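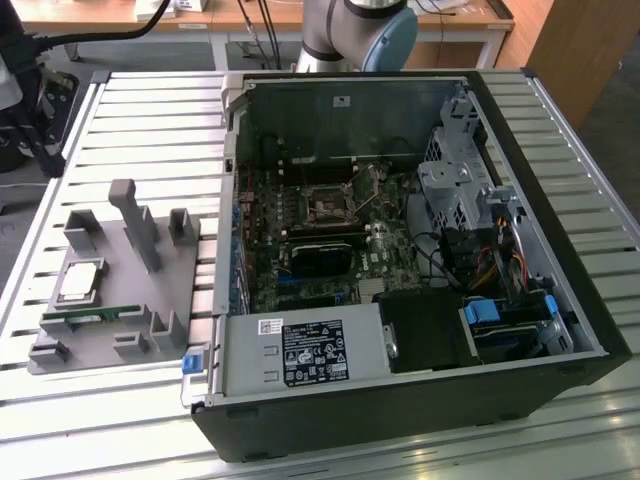 What's Inside a Desktop Computer?

By Nhung Lâm

A desktop computer is a box full of smaller boxes. Each one has its own job, and most of them can be taken out and swapped by a person with a screwdriver and a bit of patience. Once you know the names of the main parts you can look inside nearly any desktop and find your way around, even if the parts are in different spots.

The case

The box on the outside is called the case. A tall, narrow one is called a tower. Under the plastic there is a metal frame called the chassis (say it CHASS-ee or SHASS-ee, people say both). The chassis is what everything is bolted or clipped to. One side panel comes off so you can get in. It's much easier to work on a tower when it is lying down on its side, with the open part facing the ceiling. Then you are looking straight down at the parts and nothing falls out when you undo it.

Some cases are held together with screws. Others use plastic latches and tabs in a bright colour such as blue. On many computers the coloured bits are the ones you are meant to press, pull or slide, and everything that is black or grey should be left alone until you know what it does.

The motherboard

The biggest flat thing inside is the motherboard. It is usually green or black, and it is covered in small parts and thin lines. The lines are made of copper and they work like roads. Electricity travels along them from one part to another. There are more roads than you can see, as a motherboard is made of several layers pressed together like a sandwich, and there are copper roads on the inside layers too.

Everything else in the computer plugs into the motherboard, either directly or with a cable. If the parts could talk to each other, the motherboard would be the room they were all standing in.

The tiny cans and blocks soldered to the board are mostly capacitors and resistors. A capacitor stores a little bit of electricity and lets it out again very quickly, which keeps the supply steady. You will find a lot of them close to the processor.

The processor and its socket

The processor is also called the CPU, short for central processing unit. It follows the instructions in a program, one after another, extremely fast. It does sums, compares numbers and decides which instruction comes next. A game, a maths worksheet and a video are all just very long lists of instructions by the time they reach the CPU.

The CPU sits in a square holder on the motherboard called the socket. Some sockets have more than 1000 tiny contacts, and each one has to touch the right place on the CPU. If even one is bent the computer might not start. To keep the CPU still, there is a metal bracket that folds over it and a lever that holds the bracket down. When the lever is up, the CPU can be lifted out or a new one can be put in. When you see a socket with no CPU in it, keep your fingers well away. Skin is oily, and the contacts bend very easily.

The heatsink and the fans

A working CPU gets hot. Touching it could burn you, and if the heat had nowhere to go the CPU would slow down or switch itself off. So a lump of metal called a heatsink is placed on top. Metal carries heat well, and many heatsinks have thin fins so that plenty of air can reach them. Between the CPU and the heatsink goes a thin smear of grey or white paste, which fills the tiny gaps that you can't see.

Fans push cool air in and warm air out. Some computers also have a shroud, a plastic cover that steers the air to where it is needed. Without it the air would wander all over the case. This is the same idea as cupping your hands around your mouth when you blow on a campfire.

The memory

Memory, or RAM, comes on long thin cards that click into slots near the CPU. It holds the things the computer is working on right now. A memory card might hold eight gigabytes. When the power goes off, RAM forgets everything, so you can lose a story you have been typing if you haven't saved it.

The drives

A drive is where the computer keeps things for later — photos, schoolwork, games, and the programs that make the whole machine run. It remembers with the power off.

Drives slide into spaces called bays. The metal frame around them is the drive cage, and it often has lots of small holes in it. Holes let the air through, and they make the cage lighter. Bees build with six-sided cells for a different reason, but the pattern is the same one you see on many computer cages and grilles. Release tabs on the bays let you slide a drive out without any tools.

The expansion slots

Along one part of the motherboard, close to the back of the case, there is a row of long slots. These are for extra cards. A graphics card draws the pictures for your screen. A sound card, a network card or a card with more plugs on it can go there as well. The back end of the card lines up with a gap in the case, so its plugs poke out where you can reach them. Plenty of computers have slots that never get used at all.

The power supply

The power supply is a metal box that the wall cord plugs into. Electricity from the wall is far too strong for the small parts in a computer. The power supply changes it into the gentler kinds they need, and sends it out through a bundle of coloured wires.

In many computers the colours follow a pattern:

Yellow carries 12 volts.
Red carries 5 volts.
Orange carries 3.3 volts.
Black is ground, the way back for the electricity.

Some makers use black for every wire, so you can't always go by colour.

There is normally a label on the side of the power supply. It has very small writing that tells you how much power the box can give, along with symbols showing that it has been safety tested. Never open a power supply. It can hold a dangerous charge after it has been unplugged, and there is nothing inside for you to fix.

Looking inside safely

Ask an adult first. Shut the computer down, switch it off at the wall and pull the cord out. Use an old machine that has been given to you for learning, and not the one your family does the banking on.

Next, touch some bare metal on the case. Your body can build up static electricity, the stuff that gives you a zap on the trampoline. A zap that you can't even feel is enough to damage a chip. Woolly jumpers and carpet make it worse.

Work on a clear, solid table. Put the screws in a tray or an egg carton as they come out. Lộc Doãn runs our Saturday computer club in Room 14, and he has everyone draw the inside of the case before they unplug a single cable. It helps a great deal when it's time to put things back.

Hold boards by their edges. If something won't come out, don't pull harder. Look for a latch, a lever or a screw you have missed.

Words to know

Bay: a space that a drive slides into.
Chassis: the metal frame of the computer.
Component: any part of a machine.
Ground: the path electricity takes on its way back.
Heatsink: a piece of metal that carries heat away.
Shroud: a cover that guides air.
Socket: the holder for the CPU.

Something to try

Draw a plan of a computer as if you were looking down into it. Put in the motherboard, the CPU, the drives and the power supply. Then use a blue pencil to show which way you think the cool air comes in, and a red one for the warm air going out.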